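# Striped things hanging off the rack and dragging on the surface. Hang them or basket them?

**Posted by Carol Dunmore** in Laundry & Small Spaces

I have moved into a place where the laundry is a bench. Not a room with a bench in it. The previous people called it "the utility zone" on the listing, and I suppose it's a zone in the way that a parking spot is a zone.

On this bench I keep a little tube rack, the sort with metal tubes and white plastic corners that you push together and then regret. It's short. Next to it goes a white plastic basket. I own too many striped things, mostly because I bought them in one go at the Zislow outlet in June, and every one of them is longer than the rack is tall once it's on a hanger. So the bottoms end up lying about on the bench, getting creases in places where I didn't know fabric could crease.

My sister says hang everything straight away. My mother says nothing should be hung until it's been folded, which I have never understood and am now too old to ask about. I've got 17 hangers for a rack that's happy with two.

What do people do? I'm not after a new rack, the shop wants $198 for the tall one and I have seen the tall one and it wobbles.

---

**Tahmineh Fallahi**

Two bits of cloth on a short bar is the whole problem in miniature. On a rack of that type you get one green and white stripe and one red and white stripe, and both of them have reached the table before you've even stepped back to admire yourself. The red goes down narrow to wide and then tapers off onto the surface, and the green just gives up and spreads out until it's leaning on its neighbour.

My rules, learned on a bench in a rental in Wulldale that was no deeper than a tea tray:

1. Hang by colour of hanger. I know how that sounds. I use pink for "going back in the cupboard" and blue for "needs another look", and it stops me rehanging the same thing every night.

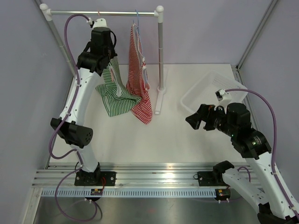

2. Push each hanger out toward its own end of the bar. If they sit together in the middle, the hems meet at the bottom and you've made one large damp thing out of two smaller ones.
3. Anything that touches the bench gets folded over the hanger bar once. Shirts too. You'll get a soft line across the middle and no one at work has ever mentioned mine.
4. Feet of the rack flat and parallel. If one foot is sitting on a sock the bar goes on a slant and everything slides down to the low end during the night like passengers on a ferry.
5. Leave the basket square to the back so you can drop things in without looking. Mine is always on an angle. I have made peace with this but I don't recommend it.

As for the tall rack, I had the Brabec one. It did wobble. It also pinched my thumb.

---

**Juraj Rusnák**

just get a longer rack

---

**Carol Dunmore**

Thank you Juraj, I'll take that to the bank with me.

Tahmineh, the folding over the bar is good. I did it last night with the long green one and it cleared the bench with room to spare. What's "another look" though? Is that for stains?

---

**Tahmineh Fallahi**

Stains, buttons, and garments I no longer believe in.

---

**Oľga Bednárik**

I'm going to be the dissenting voice and say stop hanging things on the bench at all.

I sort at the bench, and I dry and hang somewhere else (a bar over the bath, $30 from Arkley's, still up). The rack on the bench is a halfway house. A garment gets a hanger there for as long as it takes me to decide about it, then it moves on. If it's for washing, it comes off the hanger and goes in the basket, and the hanger stays on the rod. That part matters. I used to throw the hangers in with the clothes, and then spent my evenings fishing them out of sleeves.

So at the end of a sort, what I want to see is bare hangers side by side near the middle of the rod, one pink and one light blue if we're going by Tahmineh's scheme, and the striped stuff in a heap in the basket. Crumpled is fine. It's on its way to the machine, it doesn't need to look its best.

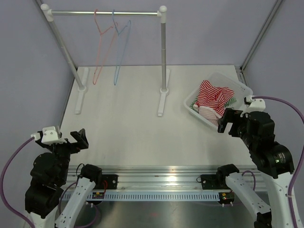 The other benefit is that you get the front of the bench back. Carol, you didn't say how deep yours is, but I'd guess you're also folding on it, and you can't fold a towel on a surface that has somebody's hem lying across it. With the rack at the back on one side and the basket at the back on the other, there's a good clear patch for folding. I do sheets on mine, badly.

A few smaller things:

- A basket with holes in the sides is better than a solid one. Solid ones hold on to smells.
- Red and white stripes get their own wash the first couple of times. I learned this with a tablecloth and a set of pillowcases that are now a colour my husband calls "ham".
- Give the other 15 hangers away. You aren't going to need them. You've told yourself you will, I know.

---

**Kristýna Baláž**

Does the ham thing happen with green too? I have a green and white one from the same outlet and it has been living in a bag until I find out.

---

**Oľga Bednárik**

Mine didn't run, but I'd wash it alone the first time and keep the water cold.

---

**Carol Dunmore**

Marking Oľga's as the accepted answer, with Tahmineh's number 3 kept on for the things I can't bear to put in a heap. I gave ten hangers to my sister, who hung everything straight away.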